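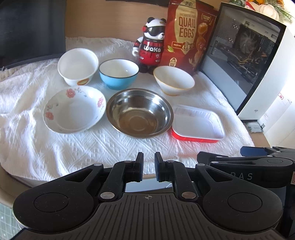
Bowls and a tray set out on a cloth at the Zistden test site, with handheld grippers in the foreground.

Zistden has pulled 40 handheld grippers from service after a fault in the finger linkage let the pads close with more force than the operator had asked for. The company said no one was hurt. Two porcelain bowls were broken.

The fault was first logged on a Saturday at the firm's Nastmont site, where staff use the grippers to record tableware tasks later used to train robot arms. An operator lifting a bowl by the rim noted that the trigger had been released but the fingers stayed shut. The bowl cracked before the pads could be pried apart.

A check of the log files found the same fault in 6 units. In each one, a retaining clip on the inner pivot had worn down, which allowed the pin to shift sideways and bind against the arm. The position sensor sits on the trigger side of the linkage, so it kept reporting an open gripper while the fingers were closed.

"The jam is a mechanical problem and we can fix it with a better clip," said Embla Björklund, who heads hardware at Zistden. "The bad position data is the part that takes longer."

According to the company, 857 recordings were made with the affected units and have been set aside. Those with a mismatch between the logged opening and the camera view will be deleted. The review should take around 40 working hours.

Myklebust, which supplies the clips, is changing to a harder steel. Until the new parts are fitted, operators at Nastmont will work only with units built after the June design change, and will check pin play by hand at the start of each shift.

Teodor Sjögren, the site's safety lead, said cut-resistant gloves are now required for all work with glass and porcelain. Replacement clips are due in September.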